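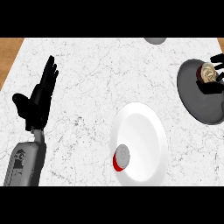
Figure 6. White marble with thin gray veining, computer rendering.

By Yolanda Cuesta and Emlyn Ellis
23 Mar 2025
30 shares

4.2 What people said about living with the stone

Of the 158 households that sent the survey back, I went and sat in the kitchens of 30, and this section leans mostly on those visits. (Emlyn did the survey tables, so when I say "I" here it's Yolanda talking.) I had a list of questions about price, installers and how long people had waited for delivery. I got through it maybe half the time. What people in Wuravthorpe wanted to talk about was lemons.

Lemons, and wine, and one very long story about a jar of pickled beets. Marble is mostly calcite, and acid eats calcite, so a splash of juice leaves a dull patch where the polish used to be. Fabricators call this etching, and they're careful to keep it apart from staining, where something soaks into the stone. Almost none of the owners I met kept the two apart. A ring was a ring! This matters for the survey, where question 6 asked about stains and probably scooped up a good many etches along the way. We talked about splitting the item after the pilot and decided against it, and I now think that was a mistake. Anyone reusing our form should split it.

The other thing I hadn't planned for was how much the pattern mattered to what people noticed. Owners with busy stone told me their counters were in great shape, and then I'd crouch down by the window and see dull spots all over the place. Owners with pale stone and only light veining (the general look in Figure 6) could take me straight to every mark they had, and often tell me the meal it came from. I didn't measure this properly and I don't want to oversell it. Light direction alone could explain part of it, and so could the plain fact that some people wipe and look more than others do. But it came up so often that Wing-sze Su, who read all my transcripts and coded them separately, had given it a label of its own before we'd ever discussed it.

Sealing was a mess. Most owners believed a sealer would protect against acid. It won't - an ordinary penetrating sealer slows down liquids soaking in and does nothing much for the surface itself. Where did they get the idea? Some from the showroom, some from a neighbor, and several from a leaflet that the old Hivard yard used to hand out with every order. I have a copy of that leaflet, and it says "protects your marble" with no further detail, so I can't really blame them. Guido Cattaneo, who cut stone there for years before moving over to Villanueva, told me the crew explained etching out loud on installation day. I believe him. I also think installation day is a terrible time to explain anything to anybody, with the sink disconnected and the dog shut in the bedroom.

Regret was rarer than I expected going in. I'd read the trade surveys and was ready for a lot of it. What I heard was closer to a slow settling down: a first year of coasters and snapping at guests, then the first bad mark, then a kind of shrug. One woman near the Sokby road said she cried over hers in July and by the holidays was rolling out pie dough on it. A few people never got to the shrug. They had mostly bought the house with the counters already in, and they talked about the stone the way you'd talk about a relative's furniture you're stuck with. We come back to this group in Section 5, where the survey gives us a bit more to stand on.

A note on who I missed. We mailed 186 forms, and the households that never replied may well be the ones who tore the marble out. Aurelio Garrido suggested checking permit records for kitchen remodels, but a counter swap in Wuravthorpe usually needs no permit, so that went nowhere.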